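The Great Towel Jam: a gallery

Jul 18, 2019

Right, I promised a few of you I'd get this page up, and I've been putting it off for ages, partly from laziness and partly from embarrassment. If you've come here from the Prolla build diary, you'll know that our folding rig had a bit of a wobble back in December, and that we didn't get it running properly again until well into spring. This page is the wobble, written down while I can still read my own notes.

A quick bit of background for anyone new. Prolla is the towel-folding arm we run in the back half of the Waltitz workshop. It picks up a tea towel by a corner, lifts, brings the corner over, lets go, pats it flat and starts again. When it works it's lovely to watch, and I have wasted whole lunch hours doing just that. The fault turned up on cycle 678 of what was meant to be an overnight run of 966, and I only know the number so exactly because the log stops dead there.

What happened was that the fingers didn't let go. The corner was pinched, the arm did its lift and its fold, the controller said "open" and the gripper said "yes, open" back, and the fingers stayed shut. So off went the arm to fetch the next towel with the last one still hanging off it! It dragged that one through the stack, pulled the stack off the table, and then tried to pat down a towel that was by now wrapped round its own wrist. I came in at eight to a heap of cloth on the floor and the arm sitting there with its motor humming and very, very warm.

The warm motor is the bit that bothered me. Towels on the floor are a nuisance, but a motor pushing against a jam for hours in an empty building is something else, and I'd left it running with no cut-out on the temperature. That was my decision and it was a poor one. I'd told myself the current limit would catch anything nasty. It didn't, as the limit was set for the old fingers (the big aluminium ones, which needed a lot more shove) and I'd never turned it down when we swapped.
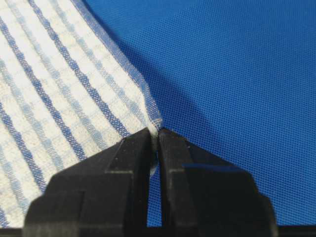 So the first job was working out why the fingers stuck. I was quite sure it was software and I spent two evenings going through the code with a pot of tea, feeling clever. It was fluff. Cotton threads come off the hem and the corners, especially on towels that have been picked up hundreds of times in the same spot, and they'd worked their way down into the slide and wound themselves round the little shaft at the bottom. When I finally took the cover off there was a plug of lint in there you could have stuffed a cushion with. Well, a very small cushion.

The second job was working out why the gripper claimed it was open. That one took longer and made me crosser. The unit is a Baumgartner, an older one we bought second-hand, and on ours the position is read at the motor end, before the belt. The belt had slipped a tooth or so under the load. The motor had turned the right amount, the reading looked perfect, and the fingers hadn't budged. I'd assumed all along that the number on my screen was where the fingers were. If you've got a similar setup, please go and check which end yours is measured from, I'll wait.

Fixes, in the order I did them. The current limit came down first, a long way down, and I tested it by letting the fingers close on a wooden spoon handle until it tripped. Then a temperature cut-out on the motor, wired so that it drops the power by itself and doesn't have to ask the computer's permission. Then a little switch that the fingers have to touch when they're fully open, so if it isn't pressed the arm stays where it is and sulks. I'm fondest of that last one. It cost next to nothing and it has already stopped the arm twice.

The lint I can't really cure. I did try a brush strip from Zoltier across the gap and it just collected fluff of its own and then shed it in lumps, so that came off again. These days I clean the slide after every long run, and I retire a towel when its corner starts going stringy, which my kitchen drawer is very pleased about. There's also a rule on the door now, in thick marker: no overnight runs unless there's a person in the building. I grumbled when I wrote it, but it's stayed up.

We've had 3 full runs since then without a jam. The next lot will be bath towels, which are heavier and a good deal fluffier, so I'm going in with the cover off and the hoover plugged in. I'll put the new pictures up on a separate page once I've sorted through them. If you've had a gripper stick on you with fabric, do drop me a line through the contact form, particularly if you've found a brush that doesn't moult.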